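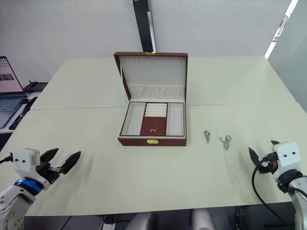
**Do you buy single pieces?**
Yes. Bring them to the Breltville shop on any day but Thursday. We weigh gold while you wait.

**How long does a ring resizing take?**
Allow 13 days. Going up or down more than 2 sizes takes longer, and we'll call you with a price first.

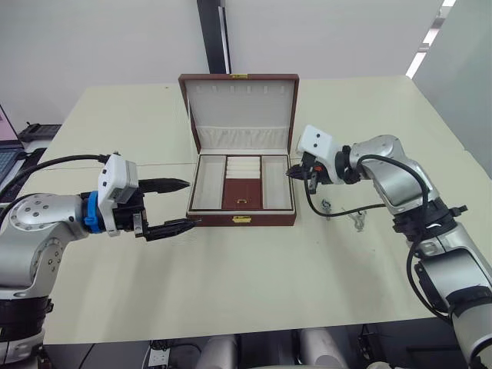

Rings with stones all the way around usually can't be resized – ask us before you mail one.

**What does a cleaning cost?**
$40 for up to five pieces. Pearls are cleaned by hand at the same price.

**Where do I send a repair?**
Engström Jewelry Repair, Box 2545, Breltville. Please put your phone number inside the package.

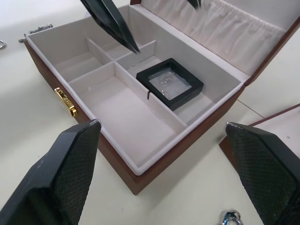 *Open jewelry box with a pleated pocket in the lid.*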